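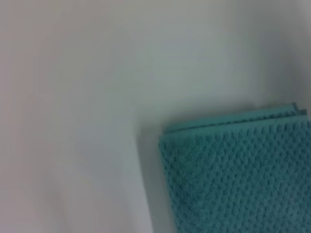
Tovska, August

Search this journal Advanced Go

By Saqib Cheema and Marichka Vasylenko

4. Writing the folding rules down

I'll admit that when I started on this section I thought the rules would fit on a card. Marichka had run the cloth bench at Purton before she joined me, and she kept telling me that "folded" means something different to every operator (she was right, and I owe her a coffee). So before we compared any policies we wrote a house standard for what counts as a finished towel, and we made the people scoring the trials sign off on it too.

The first rule is about evidence. A trial gets judged from the wrist view, with the arm still and at least one corner of the towel visible. Figure 3 has three such views of a teal towel, each with the cloth running out past the edges of the picture. We went back and forth on that! Marichka wanted the whole outline every time, and I wanted to be close enough to read the layers at the hem. We settled on the close view for scoring layers and a separate overhead view for scoring shape.
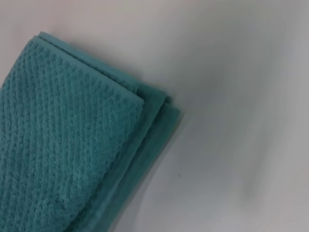
The second rule covers offset between layers, and it caused the most arguing. Our draft borrowed a single pass-or-fail limit from the Golob protocol, which was written for flat napkins. Thick, nubby cloth doesn't behave like that – the hems step out a little at every fold, and a strict scorer will fail a towel that any hotel would happily put on a shelf. We now ask for a grade on a scale with 3 levels, and two scorers who haven't seen each other's sheets. If they disagree, the trial goes to a third person and the disagreement stays in the record.

Then there's the housekeeping. The operator waits 15 seconds after release before the view is saved, and wipes down the surface after every 60 trials.
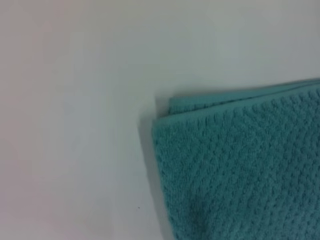

I'd also push anyone adopting this to log specks and lint as their own field. At Durier they were lumped in with "scene faults," and I lost most of an afternoon trying to pull them apart again.

Figure 3. Wrist views of a folded teal towel on a pale surface, as used for scoring layers.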